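**Gurke schneiden: per Hand führen oder fernsteuern?**

**wemska_nutzer**, 12. September 2024

Moin, wir zeigen dem Arm gerade Küchenaufgaben. Bisher alles über Fernsteuerung, 464 Durchläufe, Sicht vom Handgelenk. Bei Gurke und Messer bin ich mit den Daten unzufrieden.

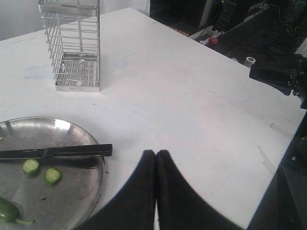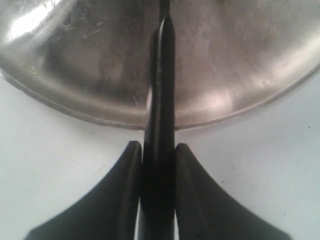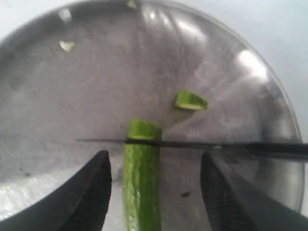
Meine Bediener zögern vor jedem Schnitt. Das Modell zögert dann mit. Würdet ihr auf Handführung umstellen?

**Brulia**

Ja. Beim Schneiden brauchst du Gefühl für die Kraft, das fehlt dir am Leitgerät.

**zotolance4**

Sehe ich anders. Bei Handführung hast du ständig die eigenen Hände im Kamerabild. Später sind die weg und das Modell kennt die Ansicht nicht. Wir haben im Mai sechs Tage Aufnahmen weggeworfen – genau deswegen.

**Brulia**

Kommt drauf an, wo man anfasst. Am Unterarm geht es.

**zotolance4**

Mit Messer fasse ich da gar nichts an.

**asadi**

Schneid erst mal die Pausen raus. Stillstand vor dem Kontakt kürzen, neu trainieren, dann vergleichen. Kostet einen Nachmittag.

**wemska_nutzer**

Wie lang lasst ihr die Pause stehen?

**asadi**

Vier Bilder, mehr nicht.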